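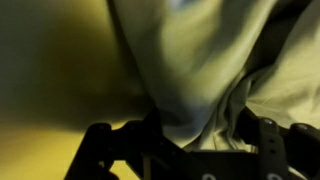 About Nellcombe

Nellcombe is a mobile phone retailer and launch events company. We sell handsets, tablets and accessories through our own stores, and we organize product premieres for network operators who want their customers to try a new phone on the day it goes on sale.

The company was started by Fung-ping Wu and Kristaps Kivi, who had worked together behind the counter of a repair shop. Repairs are still part of the business. Every store has a service desk, and most screen and battery jobs are done in 90 minutes.
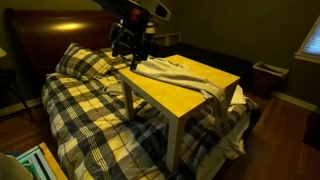

Stosar, May

Our newest store is now open on the ground floor of the Ayele shopping center. It has 162 models on display, all switched on and connected, and a small stage for evening presentations. Hema Rodrigues manages the store and its staff. Trade-ins are accepted every day except Friday — that day is kept for business accounts.
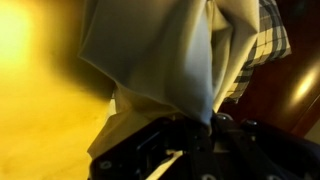 Our people

We employ more than 400 people in stores, events and the warehouse. Nandini Murthy runs the events team, which handles venues, demo phones and guest lists. Harish Tripathi is in charge of purchasing and of Datumlow, our stock system, which shows customers what each store has on the shelf.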